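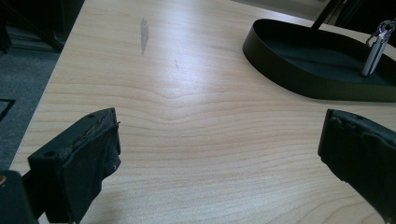

西村千恵さんは、この部活を「自動化クラブ」と呼ぶのはまだ早いと言う。自動で動いているものがほとんどないから、というのがその理由だ。

関口高専のロボット部がシサスロウ杯に出ると聞いて、4月の夕方、部室を訪ねた。シサスロウ杯は机の上の小物をつかんで決められた場所へ移す競技で、今年から学習型の制御が認められた。人が手持ちのグリッパーで手本の動作を記録し、そのデータからロボットに動きを覚えさせる。案内文には「誰でもロボットに教えられる時代」とある。こういう文句を見ると、私はまず値札と失敗率を確かめたくなる。

部長の金子菜摘さんに失敗率を聞くと、ノートを開いてくれた。

「手本は2,833回分あります。そのうち使えないと判断したのが648回です。持ち上げる前に指が滑ったとか、途中で人が迷ったとか」

では、残りを学習させたロボットは何回に1回成功するのか。

「それは物によります」

物によるとは。

「布の小物はわりといけます。光る金属はだめです。キーホルダーみたいに丸くてつるつるしたものは、つかむ位置がばらけます」

私が疑っているのはまさにそこだった。手本を増やせば賢くなるという説明は、増やす作業をする人間の時間を勘定に入れていない。放課後に同じ動作を何百回も繰り返すことが、学生にとって何の勉強になるのか。顧問の西村さんにそのままぶつけてみた。

「同じことを保護者の方にも言われました。私も最初の1か月は、内職をさせているようで嫌でしたね」

今は違うのかと聞くと、少し間があった。

「半分は今も嫌です。ただ、捨てた648回を何で捨てたか、部員が一件ずつ書いているんです。あれは勉強になっていると思います。集めるほうは、正直わかりません」

指先のパッドも悩みの種らしい。すり減ると滑り方が変わり、古いデータと新しいデータで感触が揃わなくなる。金子さんはパッドの交換時期を記録する欄をノートに足したが、途中から足したので、前半の分は空欄のままだ。

「最初から書いておけばよかったです。どの回が減ったパッドだったか、もう誰も思い出せないので」

学習用のソフトは、リマックという会社の教材版を使っている。これについては2人の意見が割れた。西村さんは、中身が見えないまま結果だけ出てくる道具を授業に入れたくない。金子さんは、中身から作っていたら大会に間に合わないと言う。

「先生の言うことはわかるんですけど、去年はそれで間に合わなかったんですよ」

去年の機体「ブルクラー」は、部室の棚の上にあった。学習は使わず、動きをすべて手で書いたロボットだ。練習では102回続けて成功した記録があるという。ならば今年もそれでいいのではないか。

「机の高さが変わったら全滅でした」と金子さん。本番の机は練習のものより低かったそうだ。

今年の機体は机が変わっても大丈夫なのか。これには2人とも、まだ試していないと答えた。練習用の机は部室のものを使い続けている。私がその点をしつこく尋ねると、西村さんは隣の製図室の机を借りる話を始め、金子さんはノートに何か書き込んでいた。

大会は夏にある。結果が出たら、成功した回数だけでなく失敗した回数も教えてほしいと頼んで、部室を出た。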